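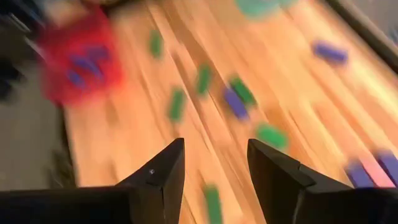

Yasaman Mousavi

Frequently asked questions about the memorial pages

What is this site?
It's my collection of life stories for people who worked in television: actors, puppeteers, stunt performers, theme song singers, the lot. I started with my favourite kids' shows and it got away from me a bit! There are 194 pages up now.

How do you decide who gets a page?
If they worked on a show and they've died, they can have one. I don't care how big the part was. One of the pages I love most is for a woman who wore the back half of a horse for two seasons (she was great at it, too).

How soon after a death do you post?
Not until the family or the agent has said something publicly. I know other sites are quicker, and you do email me about it, but I'd hate for a cousin to find out from me.

Do you include the cause of death?
Only if the family has shared it, and then I keep it to a line. Please don't send me guesses. I delete them.
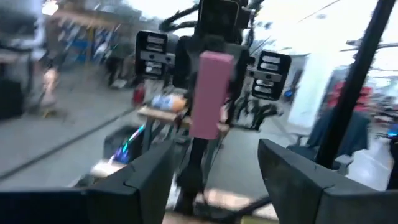 Pink block standing upright between the grippers.

Can I write a tribute myself?
Yes please! Keep it under 2000 characters and tell me how you knew the person or their work. Salma Benjelloun reads them with me and we fix typos, but we try to leave your voice alone. Swearing is fine if they would have laughed.

I've spotted a mistake. What do I do?
Email me with the page name and where you found the right info. Birth years are the worst, as plenty of actors shaved a few off. Kusum Negi once sent me a newspaper clipping that fixed three pages in one go, and I'm still grateful.

Can my family have a page taken down?
Of course, and you don't have to tell me why. Same goes for a single photo or a story that stings.

Why did the comments disappear?
I moved everything over from Brindus on 5/18/23 and the old comments didn't come across. I have them saved, and I'm putting them back by hand, starting with the oldest pages. If yours is missing and you'd like it up sooner, drop me a note.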